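Review: Garero two-finger gripper, seen at the Borasthorpe open day

16 March 2024

Garero opened its Borasthorpe workshop to prospective buyers, and most of the floor time went to one product: the two-finger electric gripper the firm has been shipping to small assembly shops and teaching labs. I was given a little over an hour with it, on a standard arm, with a Garero engineer at the controller. No payment or loan unit was involved.

The unit on show was the current version with curved fingers. The list price is £3,000 with one set of pads, a cable and the mounting flange. Software is extra if you want the Poleo scripting package; the basic driver is free and covers open, close, position and force limit.

Setup

Mounting took four bolts and one connector. The driver found the gripper at the first attempt and ran a homing cycle before accepting commands. Homing has to be repeated after every power cut, and the fingers travel their full range while doing so, which will annoy anyone with a fixture close by. The manual mentions this on page 23. It belongs on page one.

The cable leaves the body at the rear and has no strain relief beyond the connector shell. Garero supplies clips. I would want a proper bracket before leaving it on a moving arm for a full shift.

Grip test

The demonstration was a plain pick and place with small cubes, run from the arm's own controller. We ran 60 cycles at the default force setting. The gripper missed two picks, both when the cube had been put down at a steep angle to the fingers. The curved profile pulls a slightly turned part towards the middle as the fingers close, so modest errors in approach are forgiven. Past a certain angle the part catches on its corners and stops there. The controller reported both failures correctly as a grip at the wrong width.

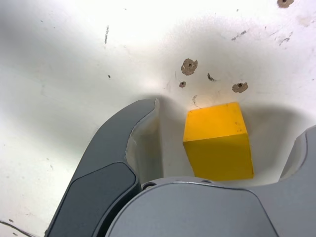

Clearance under the palm is the other thing to check before ordering. The housing is broad, and when the arm comes in low over a bench it gets near the surface well before the fingertips run out of useful travel. On a flat table this only limits the approach angle. In a bin or a tray with raised sides it could rule the gripper out. Garero offers longer fingers, but they reduce the maximum force, and there were none to try on the day.

Noise is low. Closing speed is adequate for benchwork and slow for packing. Pads are held by screws and can be changed without taking the fingers off.

Compared with the Awad

The obvious rival is the Awad parallel gripper, which I have used for two years. The Awad has flat fingers, a slimmer body and better cable routing. It costs £262 less and has no equivalent of the width check -- a missed part has to be caught by a separate sensor. For mixed small parts I would take the Garero. For trays and narrow fixtures, the Awad is still the easier fit.

Garero says a revised driver that skips homing after a short power loss is due in May. Buyers who share a supply with other machines should wait for it.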